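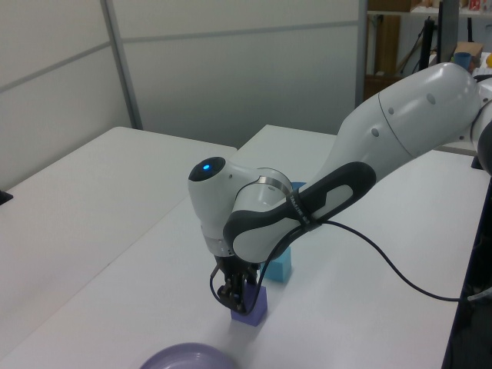

Plimero tabletop arm, long-term review: tidying and sorting

The Plimero is sold as a light-duty arm for benches and kitchens. The sales sheet lists "clearing, sorting and putting away" as supported tasks. I tested it on those three and ignored the rest. Firmware was current as of April. The software side is Skemberg, installed on a wired desktop machine.

Setup

Unboxing to first motion took two hours, most of it spent on the base clamp. The clamp wants a thicker tabletop than ours and needed a packing strip underneath. Calibration is guided and gave the same result on repeat runs. The manual covers joint limits well and says almost nothing about cable routing, so plan on working that out yourself. The gripper cable needs a generous loop at the wrist. Too short and it pulls at full rotation; too long and it drags over the work surface and can shift light objects before the fingers get there.

Grasping

The basic test was small plastic cubes moved from the table to a bowl. Purple and light blue are easy colors on a matte white surface, and the vision module found them without tuning. With clear space on all sides, 18 attempts produced 15 cubes in the bowl. Two of the misses were dropped on the lift. The third was pushed away by a finger during the approach and the arm closed on air, then completed the whole transfer path and reported success. Skemberg has a grip-width check that should catch this. It ships turned off. Turn it on.

Results fall when objects stand close together. The fingers need room to open, and the planner does not consider moving a neighbor out of the way first. If it can't find an approach it stops and waits for input. I prefer that to a collision, but it means somebody has to stay within earshot.

Bowls are a weak point. The arm can release into one reliably. Picking one up by a shallow rim is another matter, and I stopped trying after the second one went on the floor.

Chores

For household use, the answer is no. Clearing a table after a meal involves cutlery, wet glass, paper and food scraps, and the two-finger gripper is suited to one narrow class of item: rigid, dry, and smaller than the finger opening. Socks were a partial success, in that the arm picked them up and put them down. It has no notion of a pair.

Shop-floor use is closer. Marta Dovhaniuk runs kitting at Plelemberg and has had the same model on a parts bench since the fall. Her parts arrive in fixed trays at fixed positions, and with the vision module bypassed she considers it dependable. She also pointed out that a fixture and a person do the same job faster, and that the arm earns its place only on the late shift, when the bench is otherwise unstaffed.

Speed and noise

Slow. A single cube takes longer than a person would need to clear the whole table. Raising the speed setting by one step is tolerable; above that the placement error grows visibly. Noise is low, apart from a short whine from the elbow joint when holding a load at reach.

Compared with the Takeda

The Takeda arm I reviewed earlier has a stiffer wrist and a much worse interface. For repeated placement I would still choose the Takeda. For anyone learning to program these machines, the Plimero is easier to live with - the hand-guiding mode in particular is smooth and holds position well when released.

Verdict

Good teaching arm, acceptable for trays and simple sorting, not a household appliance. Spare finger pads are sold separately. Order a set with the arm.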